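Week 3 of the new setup at Lismont. Thread, because people keep asking me if the robots took our jobs yet.
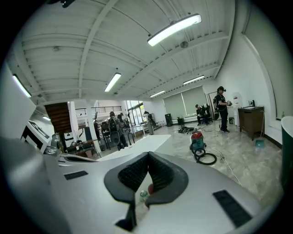 The back room at work. Headset, controller, gripper, long white table.

1/ The pitch was "less repetitive work." My day is now the same small motions over and over, so a machine can learn them. You tell me.

2/ Management says 15 of us will "move up" by March. Up to what? I asked in 2 meetings and got a slide from Cukix with an arrow on it.

3/ Some of it is fine. My wrists hurt less than they did on the packing line – I'll give them that. My neck is another story.

4/ The old line had talk. In a headset you don't chat with the person next to you.

5/ Tastley tried this before us. I'd like to see their headcount before and after. Not the press release, the headcount.

6/ Back on shift. More when they explain the arrow.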